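Kitchen tips: Should you wait for a machine to do it?

Filed under: Kitchen, Gadgets, Cleaning
Posted by Brenda Fuentealba, 2020-11-18

Every few months a reader sends me a link to a video of a mechanical arm cracking an egg and asks if it's time to stop bothering with knife skills. I have watched a lot of these videos. Most of them are sped up, and most of them stop before anyone wipes the counter.

I've been writing up kitchen and workshop tips for long enough to have seen the bread machine, the self-stirring pot and the talking refrigerator come through. Some of it was good. My bread machine still runs. But the claims going around this year are bigger, and I'd like to put them next to the chores I do in an ordinary week and see how they hold up. There are tips for doing each job by hand, which is how you'll be doing it next February too.

Floors

I'll give the machines this one, mostly. A robot vacuum is a real appliance now. Mine is a Flavum, and it does a fair job on flat floors if I get down on my knees first and pick up the cords, the socks and the rug with the fringe.

Tip: run it before you mop, with the chairs up on the table. Pull the hair off the roller after every second run with a seam ripper. Slide the ripper along the groove and cut away from yourself. Corners still need a broom, and so does the strip under the radiator.

Dishes

We've had a machine for dishes for generations, and it works because somebody else does the hard part. Scraping, stacking, deciding whether the good knife goes in – that's all you. I saw a demonstration by a company called Trarnano in which an arm loaded a rack with plates. The plates were identical and clean. Show me one that can handle a lasagna pan, three odd mugs and a colander.

Tip: soak anything with egg or starch on it in cold water. Hot water sets it. Face plates toward the center of the rack and don't let spoons nest.

Sandwiches and other soft food

This is where I get really doubtful. Soft food gives way when you hold it, and you have to feel how much it's giving. Take a fruit sandwich, the kind with whipped cream and strawberries. The cream pushes out if you press and the fruit slides if you don't. I've ruined plenty with two good hands and years of practice.

Chill the cream, the bowl and the beaters. Whip until the cream holds a stiff peak, a little further than you would for pie. Dry the berries on a towel, and I mean dry, or you'll get pink puddles. Spread cream on both slices of bread, lay the fruit where you plan to cut, fill the gaps with more cream and close it up. Wrap it tight in plastic and draw a line on the wrap with a marker so you remember which way the fruit runs. Leave it in the refrigerator for an hour, longer if you can stand it.

For cutting, use a long knife, warmed under the tap and wiped dry. One long stroke, very little weight on it. Wipe the blade and warm it again before the next cut. To move a cut piece, slide something flat under it and keep your fingers off the sides.
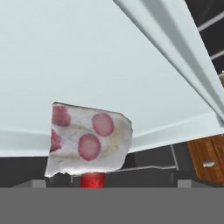 Can a home robot make and serve a sandwich like that today?

None that I could buy will do it from start to finish. There are machines that slice, machines that spread and arms in labs that pick things up, but the person still sets out the ingredients, checks the cream and cleans up afterward.

I've been told by people who know more than I do that a lot of the training now happens in computer simulation, where a dropped lunch costs nothing. Fine. I can see the sense in it. I'd still want to know what a real strawberry does to it. Berries from the same box can be firm, mushy or hollow in the middle, and the mushy one is always at the bottom.

Putting things away

Sounds easy, and I think it may be the hardest one on the page. Every cabinet in my kitchen opens a different way. One has a knob, one has a finger hole, and the one over the stove needs a bump with the hip. You learn this in a day and forget you ever learned it.

Tip for sticky cabinet doors: check the hinge screws before you plane anything. If a screw spins, pull it, pack the hole with wooden toothpicks and a dab of wood glue, let it dry overnight, snap off the ends and put the screw back. For drawers on wooden runners, rub a plain white candle along both sides.

Laundry

I timed myself folding a basket of mixed wash and it took 46 minutes, with the radio on and one phone call. A reader wrote to say her brother-in-law had put down a deposit on a folding machine from Ullora at $1,963. You have to clip every shirt onto it yourself. By the time I've clipped a shirt, I've folded it. It won't take sheets, either.

Tip: fold towels straight out of the dryer and let shirts wait on hangers. For fitted sheets, tuck the corners into one another, lay the thing flat on the bed and fold it in thirds. Mine never look like the ones in magazines.

In the shop

People tell me shop work is further along, and for the same part made over and over it surely is. My cousin works at Ruotsalainen, a small cabinet outfit, where a machine drills 272 shelf pins' worth of holes before lunch and never wanders off the line. Then she sweeps up around it, swaps the dull bit, and picks through the boards for the warped ones by sighting down the edge. I asked if the machine could do the sighting. She laughed at me.

Tip: to drill shelf pin holes at home, clamp a strip of scrap pegboard along the edge as a guide and wrap tape on the bit to mark your depth. Label one end of the strip TOP and keep it at the top on both sides of the cabinet. I skipped that once and have a bookshelf that rocks.

What I'd spend money on instead

A decent long knife and a way to keep it sharp. A second set of beaters. An offset spatula, the small size. If you do want a gadget, get the vacuum, and ask the seller whether you can buy rollers and filters separately before you hand over the card.

Next time: getting candle wax out of a tablecloth, and two letters about rust.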